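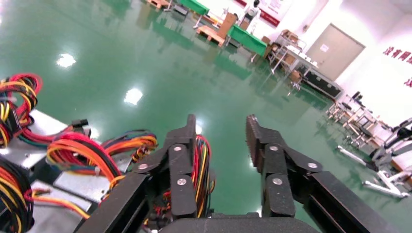 3.2 Sampling and weighting. The Moston Index of Local Autonomy rests on a telephone survey of residents in 3 districts, conducted in August by the polling firm Nemer. Interviewers dialed landline and mobile numbers until they had 3,108 completed calls, a figure that owes less to statistical theory than to the day the money ran out. Respondents rated how far the district council, and how far the national ministry, decided matters such as bus fares, school hours and trash pickup. We had worried that people would find "autonomy" too grand a word for trash pickup, and many did, at length. The trouble lies in how the answers hang together. Trust in the council, interest in politics and having voted last time are tangled like the looped red, yellow and black wires on the power supply in Figure 1, and pulling on one tends to bring the others along. We therefore follow Yip weighting, as adapted by Meireles, and treat the three as a single score.

Of the completed calls, 1,744 came from people who said they had voted in the last council election. Official turnout was a good deal lower. Either our sample is unusually civic or some respondents were being polite to the interviewer, and we suspect the second. Weights were adjusted to match turnout by district and age group, which lowered the overall index slightly and upset the one council that had already put out a press release.

A further 87 respondents gave the same score to every item. Earlier rounds dropped such cases. We kept them, on the grounds that a person may really believe that everything in Curkel district is a four. Results without them are given in the appendix and differ only in the second decimal place.

Figure 1. Wires and power supply.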